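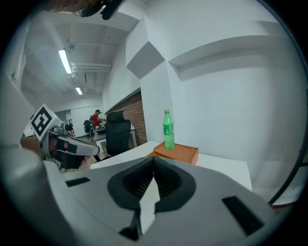
Issue 173, page 22

Clearing the Table

A white table, a green soda bottle, and the eternal office question of where things go. Wisteo readers have sent us 200 desks since October, most of them tidier than ours.

The bottle gets the orange-brown tray to itself, like a very small celebrity. Cap on, label on, standing up straight.
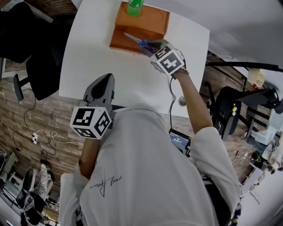

Scissors are harder. They have blue handles, a pointed end, and no natural home in any office we have ever worked in. Desk 201 is welcome to write in with a better idea.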